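Day 8 of teaching the arms to pack groceries, and I have crawfish on the brain. I drive them by remote from the Vendley office, and my shoulders ache like I carried the shopping home myself! We're at 213 runs now – the goal is 2000, so please send snacks.
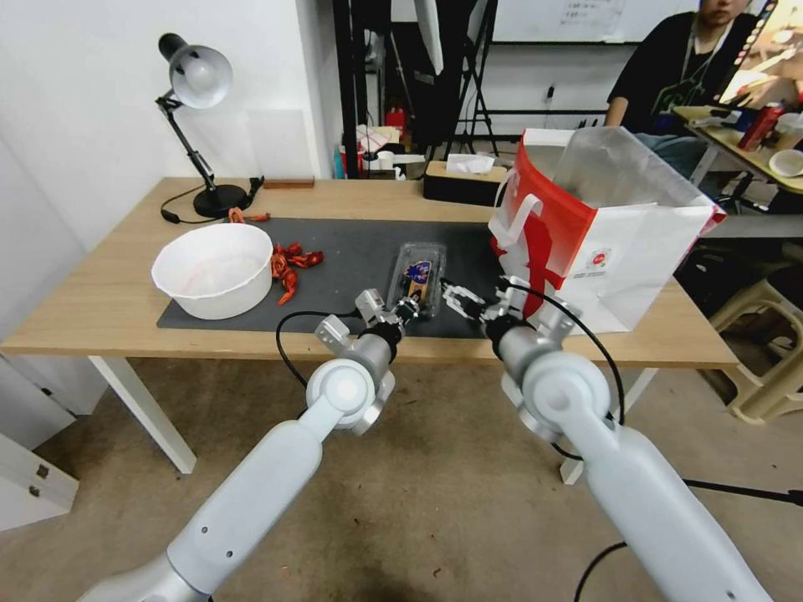
Left gripper on the clear container, bag waiting on the right.

The container is my nemesis. Squeeze too hard and the lid pops, too soft and it slides away. I did 60 tries before lunch and liked maybe half. Crawfish are next – wish me luck.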